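Unit 5: Planning and costing a robot work cell

Handout to go with the second budgeting session. Bring your own draft equipment list, even if it is only half done.

5.1 Where the money goes

Most first budgets have one large line for the arm and a handful of small ones underneath. The arm is the easiest part to price because the supplier gives you a figure. The trouble is in everything around it: hands or grippers, mounts, cables, tables, the computer, training, spares, and the hours it takes to get a task working. In the Gumau plan we looked at last time, the arm was priced on the first page and the spare fingers were left out altogether.

Start from the task and work outwards. Write down what is to be handled, how it is supplied, and where it goes afterwards. Only then open a catalogue.

5.2 Choosing the end of the arm

A two-finger gripper is simple and easy to repair. It suits items that keep their shape, such as bottles, boxes and tins. A hand with several jointed fingers costs more, has more parts to wear, and takes longer to set up, but it gives you more ways of taking hold of cloth. If your plan covers both kinds of work, cost both kinds of tool and show them as separate lines.

Retail stock and clothing come up in nearly every group's plan, so keep the two in mind as you read the rest of the unit.

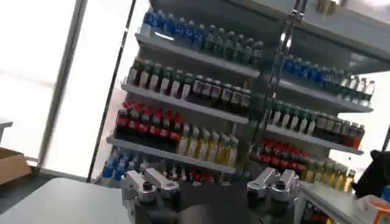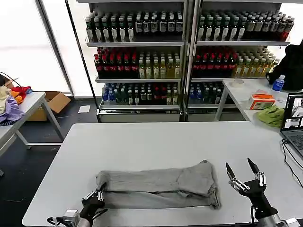 5.3 Furniture, floor and stock

Tables and shelving belong in the budget. So do the goods. A shelf task needs enough stock to fill the shelf and replace what gets dented or split, and a folding task needs garments in different weights and fabrics. Students often put these under "sundries" and run out before the trials are finished. Give them their own heading.

Measure the room before you order furniture. Allow for a person to walk behind each table while the equipment is switched off, and mark on the plan where the sockets are. Daylight matters too if the system depends on cameras. Blinds are cheap compared with the time lost to glare, and they should be priced at the start.

5.4 Quotations

Ask for at least two. For the class exercise you have a quotation from Rellico and one from Gautam, both for the same cell. They are laid out differently, so copy the figures into your own table under these headings:

Arm and controller
Gripper or hand, with spare fingers
Mounts, cables and connectors
Cameras and computer
Tables, shelving and stock
Delivery and installation
Training
Service for the first year

Rellico includes delivery and leaves out training. Gautam does the opposite. Neither quotation mentions fingertips, so you will have to write and ask. Note the lead time as well — Gautam gives 11 weeks, and a cell that arrives after the room booking has ended is no use at any price.

5.5 Contingency

Use 20 per cent for a first cell and say so openly on the summary page. Do not hide it by rounding up each line. Victor Koech, who marks the plans, will send back any budget where the contingency can't be found.

5.6 Labour

The Amville plan allowed 133 hours of staff time for setting up and testing. Read the breakdown on its second page and decide which entries you would change for your own task. Charge people's time at the full rate, including the hours spent putting items back to their starting positions between trials. For shelf work those hours can be longer than the trials themselves.

For the next session

Hand in your cost table and one page of notes on it. State which quotation you would accept, which lines you had to estimate, and which one purchase you would put off if the budget were cut. Plans are due in December, before the end of term.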